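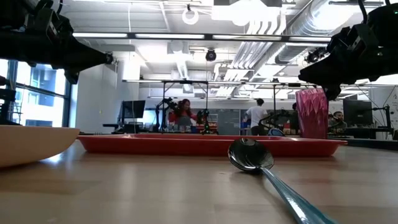
Buying in Birnero Township: notes for the evening talk

Start at 7:00. Doors at 6:30. Handouts are the township road map and the one-page list of phone numbers. Put the map on the chairs, keep the phone list for the end.

1. Opening

Say hello, thank the library for the room. Ask for a show of hands: who already lives in the township, who is looking, who owns vacant land here. Adjust from there. If it is mostly people with land, cut section 3 short and spend the time on wells and driveways.

The population at the last count was 2349. There is no downtown in the usual sense. There is the four corners with the gas station, the post office and the feed store, and there is the strip out on Route 107 that most people drive through without knowing they are in Birnero. Groceries are in Bastos. So is the high school. People moving from a city ask about this first, so get it out of the way.

2. Where things are

Use the map.

North side: Kamex Lake and the old cottages. Narrow lots, many of them combined over the years. Some of the roads are private and are plowed by the road association. Dues vary by road. Ask for the last bill before making an offer.

Middle: farmland, mostly hay and some beans. Large parcels. Not much comes up for sale, and when it does it often goes to a neighbor before it is listed.

South side: the Eltia subdivision, started in 2000 on the old dairy land. Paved roads, shared drainage easement, deed restrictions. The restrictions cover fences, sheds and boats parked in front. Read them. They run with the land and the township doesn't enforce them, the homeowners do.

Pause here for map questions. Don't take questions on price.

3. Lot size and splits

Minimum lot in the rural district is 2 acres. People hear that and assume a ten-acre parcel can be cut into five. Usually it can't. Splits depend on the size of the parent parcel, how much frontage there is, and whether earlier owners already used the splits up. The assessor's office can tell you what is left on a parcel. Get it in writing.

Frontage is where most plans fail. A back lot reached by an easement is treated differently from a lot on the road. Show the drawing of the flag lot on the whiteboard. Draw it large, the back row couldn't read it in March.

Wetlands: a lot of the low ground west of Kamex Lake looks dry in August. Go see it in April.

4. Wells and septic

No public water or sewer anywhere in the township. Every house is on its own well and septic system, including Eltia.

For an existing house: ask for the well log, the septic permit and the pump-out receipts. Have both inspected. The standard home inspection doesn't include septic unless you ask and pay for it.

For vacant land: make the offer depend on a soil test. The county does these, and there is a wait in summer. Clay runs heavy in the south half. A failed test doesn't always mean no house, but it can mean a raised system, and that changes the budget a good deal.

Hard water nearly everywhere. Some iron on the north side. Budget for a softener. 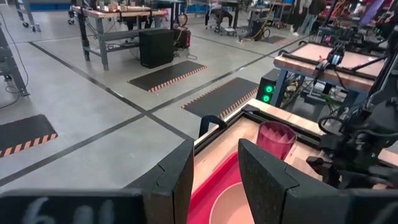

One buyer wrote in after the March talk to say that the well log had been easy to get but the septic permit had not, and that the county file was under the name of an owner from two sales back. The advice in that note was to bring the parcel number and every past owner's name you can find, and to go to the counter in person. Pass this on. Add that the title company can usually supply the earlier names.

5. Roads, snow and internet

County plows the main roads first, then the gravel. After a heavy storm the gravel roads may wait until the next day. Spring is worse than winter. Frost laws limit heavy trucks for several weeks, so a builder can't bring in concrete or a modular home during that time. If you plan to break ground in spring, ask the road commission for dates.

Driveways need a county permit where they meet the road. The culvert is the owner's cost.

Internet: cable at Eltia and along Route 107. Elsewhere, check by the exact address. The house across the road having service tells you very little.

6. Taxes

Keep this to five minutes. The seller's tax bill is not your tax bill. The taxable value is reset after a sale, and on a house held by the same family for thirty years the jump can be large. Show the two sample bills side by side. File the homestead form at closing. If you forget, call the assessor, it can normally be fixed.

Farmland has its own exemption and its own form. If the land stops being farmed, the exemption can be lost. Have the hay lease on paper.

7. Questions

Expected ones: chickens (allowed in the rural district, not at Eltia), short-term rentals on the lake (ordinance under review, don't guess), burning leaves (permit by phone, number is on the sheet), public access on Kamex Lake (one ramp, east shore, closes at 10:00 p.m.).

Hand out the phone list. The room has to be empty by 8:45. Chairs go back against the north wall.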